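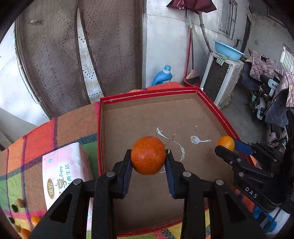
Section 2: Setting Up Your Fruit Table

Welcome to the fun part! By now you've washed and dried everything using Section 1, and you're ready to lay out your first Virka fruit table. Set aside 12 minutes for it, a bit more if small helpers are joining in (they should!).

What you need

A table you can walk all the way around
A bright cloth or blanket, plaid if you have it
A shallow box lid to use as a tray
A pack of tissues
A clear plastic container for the extra small fruit
Mixed fruit in different sizes: oranges, mandarins, kumquats, kiwis, plums, tomatoes

Laying out

1. Spread the cloth and smooth it from the middle outward. Let the edge hang down.

2. Put the tissue pack down where everybody can reach it, then set the lid beside it, open side up.

Note: Old glue marks on the cardboard are no problem for whole fruit with the peel on. Line the lid with clean paper before you put cut fruit or tomatoes in it.

3. Place a few pieces in the lid and spread the others over the cloth. Mix your sizes! A big orange next to a cherry tomato gets people talking right away.
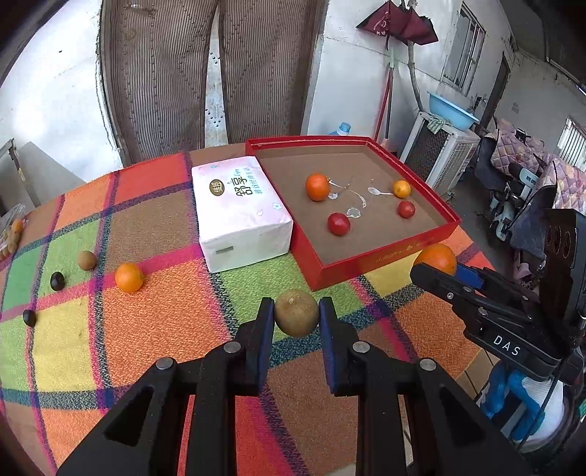 Figure 2. Plaid cloth, tissues and lid tray, with fruit both in the tray and on the table.

4. Stand back and look from each side. If two plums are hiding behind a kiwi, slide them apart.

CAUTION: Kumquats, cherry tomatoes and dried beans are choking hazards. Keep them away from children under three, and pick up any beans that end up on the cloth.
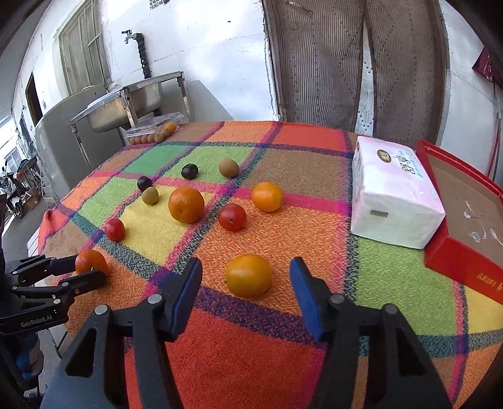
PLAYING THE MATCHING ROUND

5. Choose a starter fruit, such as a small citrus, and put it close to the front edge.

6. Ask the first player to find its nearest relative. Orange to tangerine is an easy win. Plum to tomato will start an argument, and Bradley Whitlock, who tested the April edition with us, still stands by it.

7. Pick up each fruit gently by its sides, name it, and put it back down on a different color square.
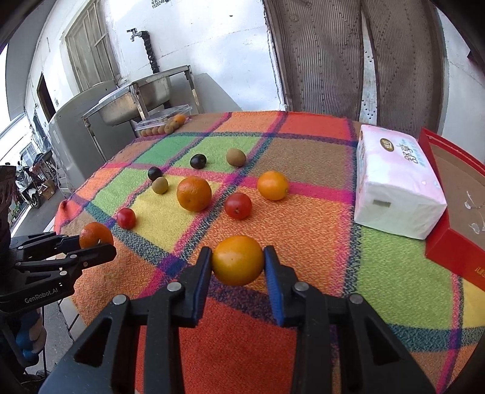

8. Swap the starter fruit and go again. Kiwis make a great second round: line up the small ones in the clear container and leave a bigger one out on the cloth for comparing.

9. When you're done, check every piece for soft spots. Bruised fruit goes to the kitchen to be eaten first. Shake the cloth outdoors and fold it dry.

For scoring, see Section 3.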